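Notebook — Hulosix bench, November
Drift in the Tilahun humidity loggers
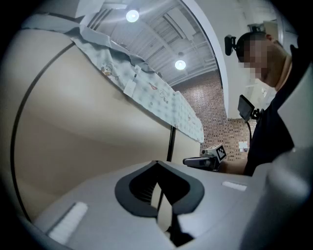
Page last changed: November, 16:40, by Loan Kim

Picking up from the previous entry. The loggers from the Modavport batch still read high after a night in the sealed box with the salt slurry. Sodium chloride should hold the air near 75 percent at room temperature. Unit 2 settled above that and kept creeping up until morning. Unit 6 settled where it should and stayed there.

First suspect was the salt. The slurry had gone mostly liquid at one corner of the tray, so I added dry salt until there were undissolved grains across the whole surface, closed the lid and left it. Same result on both units. Salt ruled out for now.

Second suspect was the box. Sơn Vũ pointed out that the gasket had been folded under itself near the hinge. Reseated it. Recovery after opening the lid is faster than before, but the offset on unit 2 did not move. Worth keeping the gasket fix anyway. Old curves taken with the folded gasket should not be compared with new ones.

Third: temperature. The loggers sat directly on the box floor, and the box sat on the bench over the power supply shelf. Air probe and floor probe disagreed by enough to matter. Moved the box to the far shelf and put both loggers on a wire rack. The slow creep on unit 2 is gone. The fixed offset is still there, so there were two separate effects and I had been treating them as one.

Opened unit 2. The filter cap over the sensor had a film on the inside face, faint, visible only with a lamp held low. Could be flux residue from the rework Sơn did on the header, could be something from the foam it shipped in. Swapped the cap for a clean one from spares. Offset dropped but did not go to zero. Sensor itself may have taken up some of the same stuff.

Plan is a bake, then rehydration over the slurry, then another overnight run. Do not bake with the battery fitted. Do not use the oven that was used for the epoxy samples.

Logging interval changed from the default to 200 seconds. The shorter interval filled the memory before the run ended and the last part of the curve was lost. Lila (the plotting script) still assumes the default, so the time axis comes out wrong unless the interval is set by hand in the first line. Sơn will change it to read the value from the header.

Open points:
Unit 2 — bake and repeat, old cap kept in a labeled bag.
Unit 6 — leave alone, use as reference.
Magnesium chloride slurry for a low point. One-point checks cannot separate offset from slope.
Ask Modavport which foam they pack with.

Rack and probes left in the box, lid closed, 16:30.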